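# Dedness Marsh

Dedness Marsh is a brackish wetland on the low side of the Forkivton peninsula, and I've been writing and rewriting this entry for so long that I've given up pretending to be neutral about it. It covers 784 acres, most of it soggy, and you can get to all the good parts on foot if you don't mind your socks.

## Name

I've seen the name spelled Deadness, Dedness and (on one very optimistic tourist map) Dadness. The local spelling has only the one "a" missing and no "a" added, so that's what I use. The story I grew up with is that boatmen called it "dead ness" for the slack water off the point, where a sail just hung there. I like that one, but I've never found it written down anywhere older than my grandmother's cookbook, so take it as you please.

## Land and water

The marsh sits between Čierny Creek on the north and the old Werkora ditch on the south. Čierny is the pretty one: tea-colored water, cypress knees, turtles on every log. The ditch was dug to drain farmland and did a pretty poor job of it, and now it mostly carries salt water inland when the wind blows hard from the east. You can see where it's been reaching by the dead pines standing in the grass. When I was a kid those were live trees, and we used to eat lunch under them!

The ground is peat, over 10 feet deep in the middle. It burns if it gets dry enough, so please leave the campfire for somewhere else.

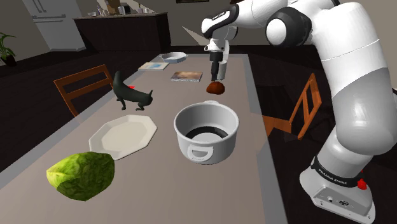
Blair Strachan wrote in to say I had the ditch wrong in the last version, that it was never meant for drainage at all and was cut to float timber out to the sound, and that the banks are too straight and too wide for a farm ditch. I went back out and walked it, and the width does bother me now. For the moment I'm leaving both versions in (the farm fields beside it were real enough, I've seen the fence posts).

## Wildlife

Winter is the time to go. Tundra swans come in on the open pond, and on a still morning you'll hear them from the parking lot, well before you reach the boardwalk. There are pintails and teal too, and a black bear or two working the edges of the cornfields. I've had 19 kinds of duck and goose here over the years, and one of those was a very far-off blob that my brother-in-law still disputes.

Summer belongs to the biting flies. I went once in August and lasted 15 minutes. Prothonotary warblers nest along the creek in spring, though, and they're worth a bite or two, bright yellow and not at all shy.

## Visiting

The gravel lot is off the Forkivton road, just past the second bridge, and there's no sign until you've already gone by it. The boardwalk runs out to a low platform over the pond. Past that it's a dirt path along the creek, which floods after any decent rain and stays flooded. Paddlers can put in at the bridge, and an east wind will make the trip home a lot longer than the trip out. Bring water, since the pump by the lot has been out of order since last spring.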